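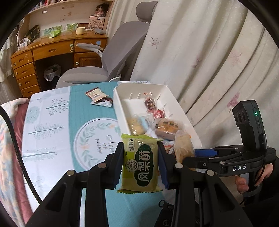
Notebook > Food Packaging > Shelf Life > Seal Trials

May 4, 2018. Pineapple cakes, seal leak check

Started the second round on the single-wrap pineapple cakes, reduced sugar. The Dedcombe lot came in with the outer carton crushed on one corner, so I pulled the top layer and set it aside. Everything below went into the trial.

Dye test on the end seals first. 52 packets, cut open along the back, crumbs brushed out, blue dye along the inside of each crimp, eight minutes on blotting paper. Three leaked, all at the point where the back seam runs into the end crimp. Same place as in March. The flat parts of the crimp are fine.

Film is still the Fontana roll. We have some 20 meters of the Skodia film left, and I would like to run it at the same jaw setting before anyone changes the temperature again. Please don't use it for practice seals.

Water activity: meter would not settle on the first two readings. Cleaned the chamber, reran the salt standard, fine after that. Filling reads a little higher than the crust, as expected on fresh cakes. Numbers are in the Grukside folder, sheet 3550.

Storage set goes in the warm cabinet tonight, bottom shelf, left side. Pull the first trays in two weeks. Check for soft crust at the corners and any stale fat smell before cutting.

To do: order blotting paper, ask the plant which sealing head the leaking packets came off.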